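[보도자료] Stutesix, 원형 테이블 정리 키트 'Torlow' 9월 출시
배포일: 2020년 8월 3일
즉시 보도 가능

- 식탁이자 책상인 테이블, 하루에 두 번 얼굴 바꾸기
- 매트 한 장이 기준. 나머지는 뒷줄로
- 사전 신청 158명에게 먼저 발송

생활소품 브랜드 Stutesix가 집에서 일하고 집에서 먹는 사람들을 위한 테이블 정리 키트 'Torlow(토를로)'를 9월에 내놓는다. 구성은 단출하다. 그림 매트, 작은 화병, 말린 꽃 묶음, 그리고 정리 순서를 적은 안내 카드. 수납함은 없다. 서랍도 없다. 테이블 위에 있는 물건은 테이블 위에서 정리한다는 것이 이번 제품의 출발점이다.

배경은 간단하다. 방은 그대로인데 테이블이 할 일만 늘었다. 아침엔 밥상, 낮엔 책상, 저녁엔 다시 밥상. 마우스 옆에 국그릇이 놓이고 리모컨은 매번 없어진다. 제품 기획을 맡은 Ieva Hunt 팀장도 같은 문제를 겪었다고 한다.

"처음엔 트레이를 만들려고 했어요. 시제품까지 나왔는데 둥근 테이블에 올리니까 자리를 너무 먹더라구요. 접었습니다. 대신 얇은 매트로 갔고요. 그게 맞았던 것 같아요."

Torlow의 기본 배치는 앞자리와 뒷줄, 둘로 나뉜다. 손이 자주 가는 물건은 앉는 쪽에 가까운 앞자리. 가끔 쓰는 물건과 꽃은 건너편 뒷줄. 촬영용 테이블은 밝은 색 나무 원형 테이블로 골랐고, 매트 위에는 검은색 마우스를 올렸다. 뒷줄에는 연한 민트색 화병과 연분홍 화병, 그 사이에 흰색 리모컨을 비스듬히 뒀다. 꽃은 모두 말린 것. 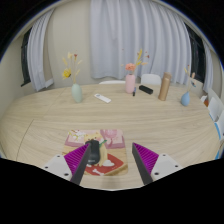 색은 끝까지 고민이 많았다. 샘플만 20종. 스타일링을 담당한 Macarena Valcárcel은 나무색이 밝을수록 진한 소품이 튄다며 화병 색을 한 단계씩 낮추자고 제안했다. 회의가 길어졌고, 결국 민트와 분홍, 하늘색만 남았다. 꽃도 마찬가지. 노란 꽃, 복숭아빛 꽃, 그리고 황갈색 잔가지 정도로 마무리했다. 물을 갈 필요가 없으니 노트북 옆에 둬도 걱정이 덜하다는 점도 반영됐다.

반대로 매트는 일부러 화려하게 갔다. 분홍 바탕에 컵과 접시, 음식 그림이 들어가고 초록 스카프를 두른 강아지가 앉아 있다. 어른 책상에 강아지 그림이 웬말이냐는 의견도 사내에 있었다고. 그런데 시범 사용 가정의 반응은 달랐다. 매트 그림이 보이면 "여긴 밥 먹는 자리", 물건이 올라가 있으면 "지금은 일하는 중". 아이들이 먼저 알아봤다는 답변이 여럿 나왔다.

시범 사용은 총 30가구에서 진행했다. 진행은 협력사 Allus가 맡았다. 별도 교육 없이 안내 카드만 보내고 2주 뒤 전화로 의견을 받는 방식. 가장 많이 나온 말은 "뒷줄이 생각보다 중요하다"였다. 꽃만 두면 예쁘긴 한데 리모컨과 펜이 갈 곳이 없어지고, 결국 앞으로 다시 내려온다는 것. 이 의견을 받아 카드의 배치 그림을 수정했다. 꽃과 꽃 사이를 비우고 생활용품을 끼워 넣는 쪽으로 바꿨다. 펜은 화병 옆에 바짝.

Allus의 Liis Kivi 실장은 "다 치우라고 하면 아무도 안 해요. 저도 안 하고요. 자리를 옮기는 정도면 밥 차리기 전에 할 만하죠. 전화해보니 저녁에만 쓰는 집도 있던데 그것도 괜찮다고 봅니다"라고 전했다.

안내 카드에 실린 순서는 다음과 같다.

1. 매트부터 편다. 앉는 자리 앞. 둥근 테이블은 가장자리에 너무 붙이면 모서리가 밖으로 나가니 조금 안쪽으로.

2. 뒷줄을 만든다. 화병을 먼저 세우고 사이사이에 리모컨, 펜. 줄이 반듯할 필요 없음. 손만 닿으면 됨.

3. 일할 땐 마우스를 매트 위로. 끝나면 오른쪽 나무 바닥면으로 뺀다. 왼손잡이는 반대로 해도 됨니다.

4. 매트와 마우스 사이는 넉넉히 비운다. 그 자리에 컵이든 반찬이든 올라온다. 이음매가 있는 테이블이라면 그릇은 이음매를 피해서.
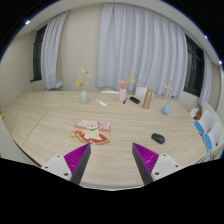
5. 먹고 나면 매트를 닦고 마른 뒤에 다시 쓴다. 말린 꽃은 닦지 말 것. 먼지는 가볍게 불어내는 정도.

포장에도 손을 댔다. 화병은 종이 완충재로 감싸고 매트는 말지 않고 평평하게 넣는다. 초기 시제품은 매트를 말아서 보냈는데 펴는 데 이틀이 걸렸다는 불만이 있었다. 상자가 좀 넓적해졌지만 그대로 가기로. 포장 설계는 Grīnberga 스튜디오의 Glykeria Papadakis가 맡았다.

사전 신청은 마감됐으며 신청자 158명에게 먼저 발송한다. 일반 판매는 9월 중 시작. 가격과 판매처는 출시 전에 따로 공지할 예정이다. 매트와 화병 낱개 판매도 검토 중이나 아직 확정된 바 없음. 말린 꽃은 묶음마다 색과 길이에 차이가 있을수 있다.

Stutesix의 Clem Costigan 대표는 "큰 가구를 새로 사기 어려운 시기입니다. 있는 테이블을 그대로 쓰면서 자리만 다시 잡아보자는 제품이고요, 다음엔 네모난 테이블용 카드도 준비하고 있습니다. 문의가 벌써 들어와서요"라고 말했다.

Stutesix 소개
테이블과 선반 위에서 쓰는 작은 생활소품을 기획, 판매하는 브랜드. 매트, 화병, 정리 카드 등을 만든다.

취재 문의
Stutesix 홍보 담당 Ieva Hunt
샘플 대여 가능. 수량이 많지 않으니 희망 일정을 먼저 알려주시기 바랍니다. 대여품은 화병 파손에 주의해서 반납 요망.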